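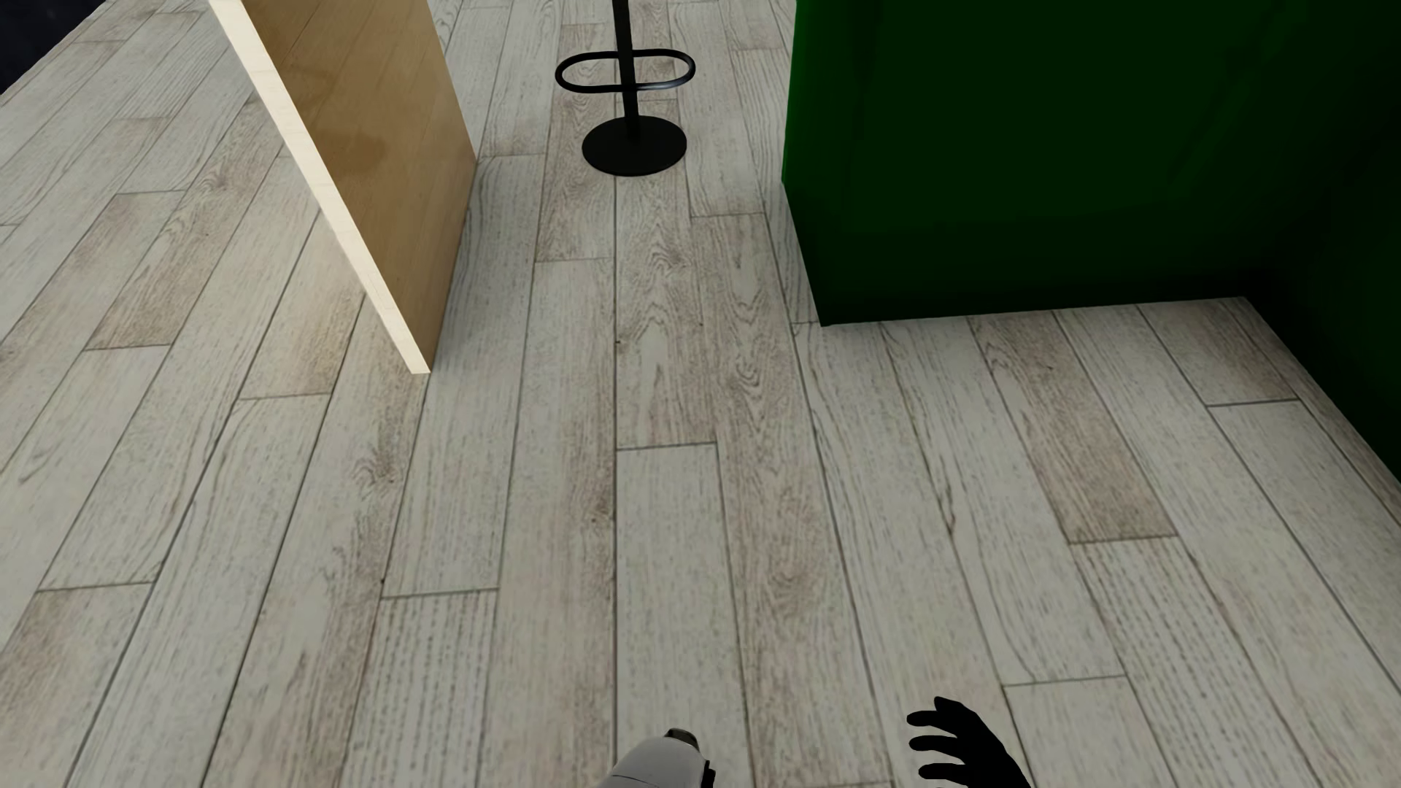
Ledunero Teleoperation Station
Record demonstrations for two-handed robots in simulation or on hardware

Products > Teaching and Remote Control > Ledunero

Ledunero is a desk-mounted station for showing a robot a task by remote control. The operator wears a pair of tracked gloves and watches the robot's view on a headset or a flat monitor. Arm, wrist and finger motion is sent to the robot model as it happens, and every session is saved as a demonstration that can be replayed, trimmed and exported.

The same station drives a simulated robot or a real one. Most customers start in simulation, where a kitchen or a storeroom can be reset with one pedal press and a dropped object costs nothing.

What is in the box
Glove pair, sizes M and L
Tracking bar with desk clamp
Foot pedal (start, stop, discard)
Station computer with Ledunero Record installed
Power supply and 5 m data cable

Headset and monitor are sold separately. See the compatibility list before ordering.

Teaching in a simulated room

Ledunero Record ships with 30 furnished rooms. Floors, wall colors and cabinet finishes can be swapped between sessions without moving the furniture, so one task can be shown under several looks. The head view follows the operator and can be tilted down for work near the floor. 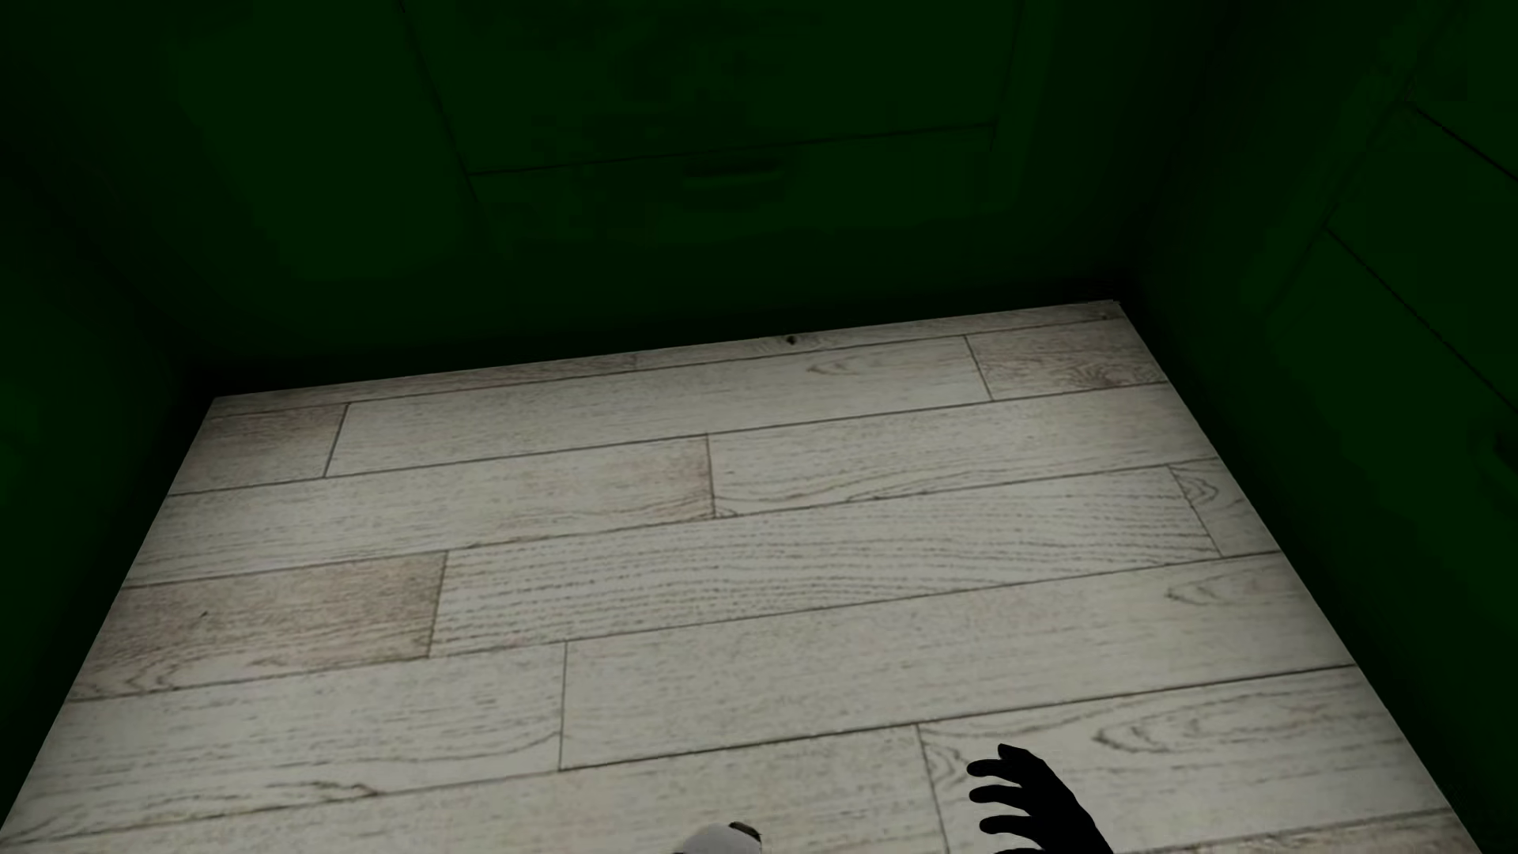 Text and renders: Nuvetti Product Documentation, updated August

Hand setup
Each side of the robot is configured on its own. Load a hand model, put on the glove, and hold the open and closed poses when prompted. Calibration has to be repeated if a different person takes over the gloves. Four-fingered hands use a reduced finger map, found under Hands > Mapping.

Correcting a demonstration
Pause with the pedal, scrub back to the last good moment and take over from there. The software blends the old motion into the new one. Both versions are kept unless you discard the first.

Specifications
Order code: 804
Arms supported: 2
Glove battery life: more than 4 hours
Mounting: desk edge, clamp included
Recorded data: joint positions, hand poses, camera views, pedal events

Ordering and support
Ledunero is built by Nuvetti and sold through Fletbridge. Replacement gloves and pedals are stocked by Lagman. Remote installation help is included with each new station. For site installation on a real robot, request a quote and state the arm and hand models you plan to use.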